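Chapter 7
Teaching the Arm to Handle Cloth

What you will do in this chapter
Set up a work surface for soft objects
Pick up a towel by its corner
Set the opening width of the fingers for approach and release
Move toward a bin without bumping it

So far, everything your arm has picked up has kept its shape. Blocks, bottle caps and the Hovimer test cubes all sit where you left them, and when you close the fingers on one you know pretty well what you'll get. Now comes the fun part! Cloth folds, slides, bunches up and hangs differently every single time, and it's where a home-built arm starts to feel like something you'd want to keep plugged in.

You won't need new hardware. The arm from Chapter 3, the two-finger gripper from Chapter 5 and the Wemus wrist camera are enough. You will need a small towel in a color that stands out from your table (brown on white works very well, and dark green would too) and a clear stretch of evening, because it's hard to stop once the first grasp holds.

7.1 Why start with a corner

A corner gives you a landmark. Wherever the towel has landed, a corner that sticks out past the rest makes a pointed outline that even a simple edge detector can find against a pale table. Hems help as well. Stitching makes the edge thicker and stiffer than the cloth beside it, so aim to close the fingers on the fabric near the point, with a bit of the corner left showing.

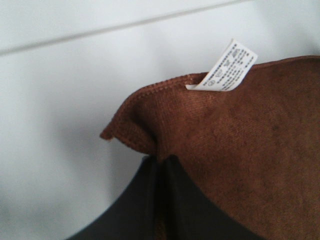

One reader of the first edition wrote to say that she got far better results after she slowed the closing speed to 30 percent, and that at full speed her fingers kept pushing the towel ahead of them like a rug on a polished floor. We tried her setting on the shop arm and have used it ever since. If your servos buzz or stall that low, go up in small steps until they run smoothly.

Watch the care label, too. A white label on dark cloth is a bright, high-contrast patch, and a basic corner finder may well pick it over the real corner. Mask it in software or turn the towel over.

7.2 Setting the finger opening

Open the gripper settings in the Brarix controller and find the value called span. On our build it runs from 200 at fully closed to 2,000 at fully open. For an approach to cloth we use 1,749, wide enough to reach around a bunched fold and still short of the hard stop. Yours will differ with your linkage, so work through these steps.

Step 1. Lay the towel to one side of the gripper's path. Open the fingers wide and lower them until the tips are close to the table. Look through the wrist camera and check that you can see both tips and the space between them. 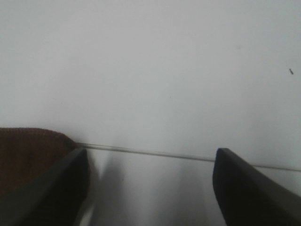
Step 2. Close the fingers slowly on a single fold and write down the span value at which the cloth stops slipping. Repeat with a double fold. Keep both numbers; you'll want them in Section 7.5.

7.3 The bin comes next

Picking up is half the job, and the towel has to go somewhere. Any light plastic bin will do, as long as the arm can clear its rim at full height.

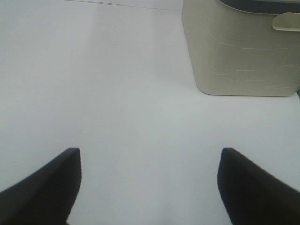

Bin placement used to cost us more time than grasping did. We'd set the thing straight ahead, run the program and hear that sad plastic scrape. These days we put it off to one side and plan the move in two parts, up first and then across. With the bin ahead and to the right and open table in front of the fingers, as we have it, there's plenty of room to lift before you swing. A dark rim on a cream bin is handy for the camera as well, so try using it as your height marker. If your bin is one color all over, a strip of tape along the top does the same job. Save the raised position as a named pose called Lindqvist, after the joint layout from Chapter 4, and load it before you begin Exercise 7.1.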